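**Worby Bin Kit** – collection set for grasp examples

The Worby Bin Kit is made by Bamadow for small teams which want to record their own grasp examples and train a picking model with them. It is delivered ready for mounting. You bring the arm, the table and the objects.

### What is in the box

- Metal bin with sloped walls
- 2 spring clamps
- Fixed camera with table mount
- Set of 9 household objects for the first trials
- Plotley recording software, license for one workstation

### How the collection works

The operator puts objects in the bin and starts a session. In each attempt the arm goes down, closes the gripper and lifts. Plotley saves the camera picture, the joint positions and the result of the attempt in one folder. After 200 attempts the session is closed automatically and you can check it before it goes to the training.

We recommend to change the objects often. Round handles, bristles and flat blocks give very different grasps, and the model needs to meet all of them.

### Requirements

The table must be stable and should not reflect strong light. Please allow 8 hours for the first setup, calibration included. The cables of the gripper must have enough length for a full turn of the wrist.
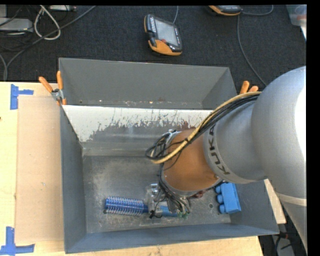 **Can I use failed grasps for the training?**
Failed grasps are saved together with the good ones, and the model learns from both. You can filter them out in Plotley before the export.

### Ordering

The kit can be ordered from Bamadow directly or through our partner Mittal. Spare clamps and extra object sets are sold separately.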